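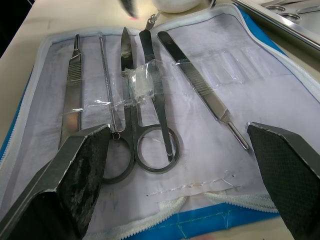 Fanham Home Biology - your questions, my answers

I get a lot of the same emails, so I finally put them in one place. Last updated Feb 9, 2024.

Do I need a science background to teach this at home?
Nope! I was a bookkeeper before I started homeschooling, and I barely remembered what a cell wall was. If you can read a chapter the night before and say "let's look that up" without blushing, you'll be fine.

What ages is the course for?
I wrote it with middle schoolers in mind. Younger brothers and sisters tend to wander over on lab days (mine always did) and they can do the drawing pages. For high school credit you'll want to add more reading. There's a list at the back of the parent guide.

How long does it take?
There are 37 lessons, and most families do one a week. We never managed that in our house - February was always a wash with colds and snow days. Skip a week, double up the next, it all works out.

Do we have to do the dissections?
You don't! They're in 2 of the units and each one has a paper version you can do instead. My oldest did every single one and my youngest did none, and they both learned where the gizzard goes.

What tools should I buy?
Start with a basic student kit. You need scissors, a probe, forceps, a scalpel handle and blades to fit. Check that last bit before you order, as handles and blades come in different sizes and I've bought the wrong ones more than once. Please keep the blades up high and do the scalpel cuts yourself with younger kids.

Where do you get specimens?
I order from Akstead, which is a small outfit and slow to answer the phone, but the packing is good. Owl pellets I get from Ouazzani. Order a month ahead if you can.

What about the smell?
Open a window, put down newspaper, don't schedule it right before lunch. Rinsing the specimen well helps a lot.

Can I use the course with a co-op?
Yes, and I love hearing from co-ops! A family copy is $19 and covers all the kids in your house. The co-op license is $100 for the year and you can print as many student pages as you like.

Is there a microscope you'd recommend?
We've used a Jokedum for years. It's heavy and kind of ugly, and the light still works after two falls off the piano bench. Any student scope with a decent light will get you through the pond water lessons.

Can I get a refund?
Sure, within the first month. Just reply to your order email and I'll take care of it, usually by the next day unless we're camping.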